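Progress report to the Mutmont Fund: Entrance Test Preparation Scheme, Macaraeg Technical College

Period covered: September to December

The grant pays for evening classes that prepare school leavers for the college's entrance test in engineering and applied science. We enrolled 96 applicants against a target of 90. Of these, 67 have sat the first mock paper. The rest joined after half term and will take it in January.

Maths results were better than we expected. Physics was weaker, mainly in the questions on circuits and heat. We have moved 2 of the weekly maths hours over to physics until the spring, and the tutors have rewritten the circuits worksheets.
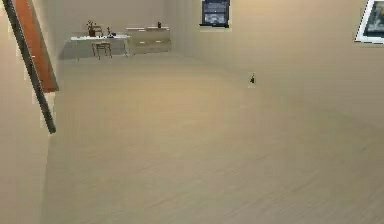 Registration for the test itself is now handled through Vikulon, the college's online admissions system. Applicants fill in the form, upload a photograph and their school certificate, and print a hall ticket once the fee has been paid. Eleven forms were sent back in November over photographs in the wrong format. All have been put right and sent in again.

The Flisotell bursary has covered the test fee for 20 applicants. We could have used more places, as the waiting list stands at nine.

Spending is slightly under budget. Printing cost less than planned and one tutor started a month late. We ask to carry the unspent amount into the next period and put it towards travel costs on the day of the test.

Work for the next period:
Second mock paper, February
Hall tickets checked and printed with each applicant, March
Interview practice for the diploma courses, April

A full breakdown of costs is attached as Annex B.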